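Two-arm cell for sandwich assembly: what did you spend, and on what?
4 min read · 17 comments

dilla_dan
August 12, 2025
Okay, I've got a budget meeting coming up and I need people to poke holes in my list. We want a bench setup with two arms for practicing burger stacking with play food, and my boss (hi Meenakshi, I know you lurk on this board) wants one number for the whole thing. My first draft was all arms and no "stuff," and I'm starting to think that's backwards. Look how much is going on around one bun half before you even get to the arm. 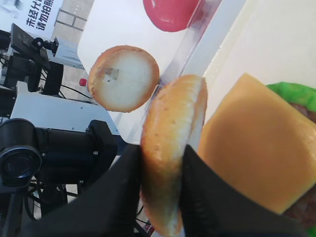 What I have on the list so far

- Two arms with two-finger grippers, quoted by Natard
- Wrist cameras, one per arm
- A fixed camera over the table
- Play food, trays, clear plastic strips, tape

The last line is down as "misc" and I gave it basically nothing. Am I crazy?

hekier_fan
Not crazy, just optimistic! I did the same thing in February and the misc line ate me alive. Everybody haggles over the arm price and then you find out you need a second set of buns. Buy two full sets of food on day one — you'll thank me when a lettuce leaf walks off.

Also budget hours for the layout. A tray in the middle and each piece standing by its own strip looks like ten minutes of work, and then you spend an afternoon moving tape.

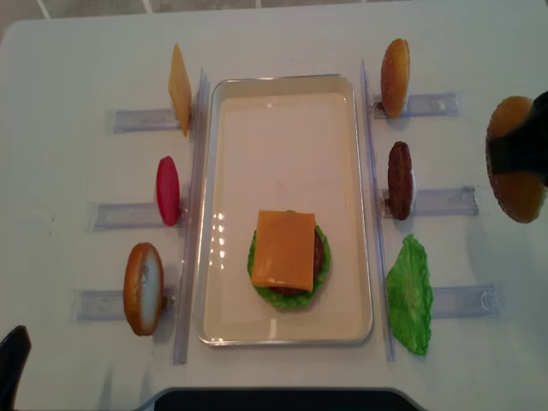
Cheese, patty and lettuce on the tray, the rest still standing along the sides.

ezequiel_s
Gonna disagree with hekier_fan a little. I wouldn't spend a dime on strips and holders until you've run the thing bare for a couple of weeks. We bought a nice set of fixtures up front (D'Souza made them, lovely work) and they're in a drawer now, because we changed the menu. Put that money into spare fingertips and a service plan.

hekier_fan
Sure, but his are plastic strips and tape, man. Nobody's going broke on tape.

ezequiel_s
Fair. The hours still cost something though, you said so yourself.

youngsook_j
Can I ask a dumb question — do you need two arms? We started with one and added the other the next year, and splitting it over two budgets made it so much easier to get signed off. If your boss wants one number, give her the one-arm number and a second line under it.

dilla_dan
Not dumb! I went back and forth on it. The plan has one arm working each side of the table, and I really don't want to redo the layout a year in. But the second line is a great idea, I'm stealing that.

gsuvarna
Whatever you pick, price the buns with care. I'm serious. We got cheap ones, then some with seeds on the crust, and they were different enough in size that I had to redo my grip widths. Now I order four of the same kind from the same seller and keep the extras in a drawer. Clear tubs and zip bags go on the list too, and they cost next to nothing.
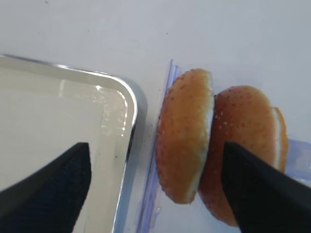
Two seeded bun halves on edge, with a zip bag and a clear container alongside.

hekier_fan
Oh man, the grip widths. Yes. Same order, same seller, every time.

ezequiel_s
This I agree with, mark the calendar.

dilla_dan
Okay, so: misc gets its own real line, double play food, spare fingertips, arm two as a separate ask. Bastian in purchasing is going to want part numbers for hamburger buns and I can't wait to send him that form. I'll post the final sheet once it's approved (or, you know, cut in half).

youngsook_j
Put the service plan under arm one so it doesn't get dropped with arm two!

dilla_dan
Good catch, moving it now.

2 shares · 17 comments
We use cookies to keep you logged in and remember your settings. Accept or manage preferences.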